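Katov Tidy Arm: home service, one-month review

We tried the home tidying service from Katov for 11 visits. The robot comes with two grippers, and the company sets it up in one room of your choice. I asked for help with soft things, such as cloth on the couch and fabric boxes with handles, where cheaper machines are usually weak.

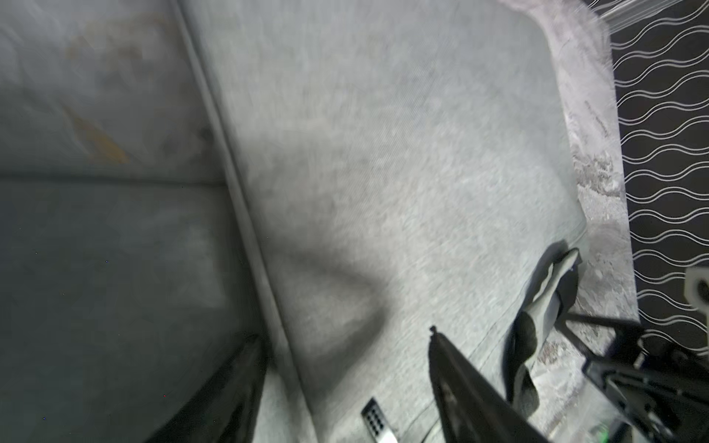 Gray cloth by the seat cushion
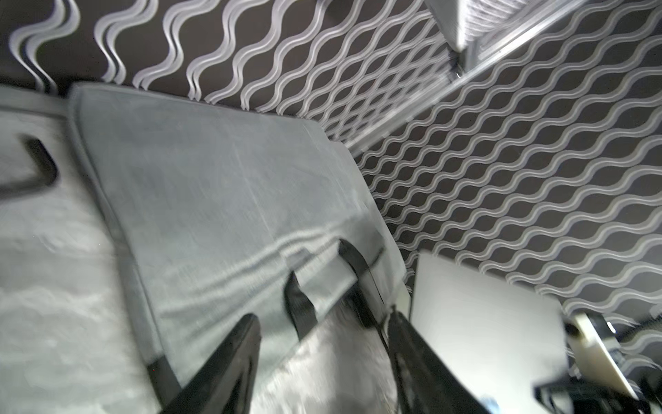 Black strap loops on a gray fabric box

Review by Habibur Miah
Updated 12th October

The straps were the best part. Over the whole trial it missed the handles on only 3 occasions, and each time it opened the fingers and tried again without my help. My old Bilen unit would stop and wait for me.

Cloth is more difficult. Gray cloth on gray upholstery confuses it, and I had to correct it from the app more than I wanted. A brighter blanket gave no trouble.

It is slow. One session took roughly 233 minutes, and I would not sit in the same room to watch it. The noise is low, a little like a printer.

The price is $3436 for the year, with set-up and repairs included. Mbali Ngubane from customer support answered my two emails the same day. You cannot pay by month until January.

I would recommend it for storage boxes. For laundry I would wait for the next software.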